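The Tomach Robotics Club has opened its November build period. Student teams are now at work on this term's task, in which an arm must handle a small ball and a woven basket on a plain white table.

The pictures below come from the camera at the gripper.

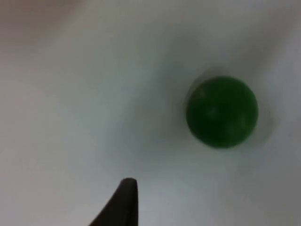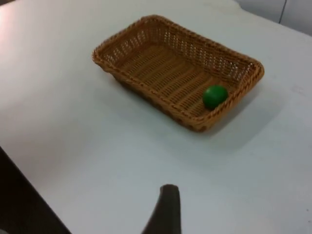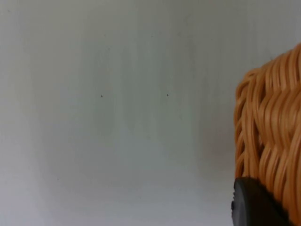
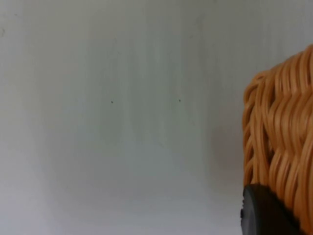 Gripper camera views, Tomach Robotics Club. First: green ball on the white surface. Second: the ball in the basket. Third and fourth: orange woven strands at close range.

2/ Each team is asked to record 40 runs of the task before the end of the build period. Runs in which the ball is dropped are to be kept and labeled as such. Teams may not delete a run without approval from the lab desk.

3/ The club has 33 members this term. Teams share 3 arm stations in the Teuber Building, and bookings are made through the Hitix calendar. Stations left unclaimed at the start of a session will be offered to the next team on the list.

4/ Members are reminded to check camera focus before recording and to wipe the table between sessions. Written notes should be filed the same day.

5/ Teams that complete the task will be invited to enter the Jidavura student challenge in the spring. Entry rules and the scoring sheet are posted on the club page. Questions may be sent to the club office.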